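Monthly walk-through, Lougher workshop, Tisteda site
Date: 8 Dec 2023
Next full inspection: July

1. Emergency exits — OK. Both doors open fully. The one to the yard closes slowly, I adjusted the arm.

2. Fire extinguishers — OK, except number 28, where the seal is missing. Order a new seal from Prina.

3. Floor and walkways — NOT OK. There is oil near the parts washer, and the yellow line is worn off for 2 meters. Please repaint it before the holidays.

4. Storage racks — OK. The load sign says 300 kg per shelf and it is readable from the aisle. One beam clip was loose and I pushed it back.

5. Lighting — Partly OK. Two lamps over the packing table are blinking. The electrician is informed.
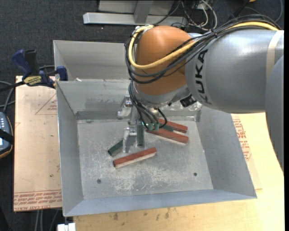
Comment from Biter: the lamps were already reported in the last round, and the packing people now carry labels to the window to read them. Can this be marked as urgent?

Answer to the comment: yes, I changed it to urgent. I also ask everybody to write the report number on the sheet, so we can see what is still open.

6. First aid box — NOT OK. The eye wash has expired and there are no small bandages.

7. Ladders — OK. Ladder 36 has a new rubber foot.

8. Waste containers — OK. Lids closed. Oily rags must stay in the metal one with the red lid.

Open points: 2, 3, 5, 6.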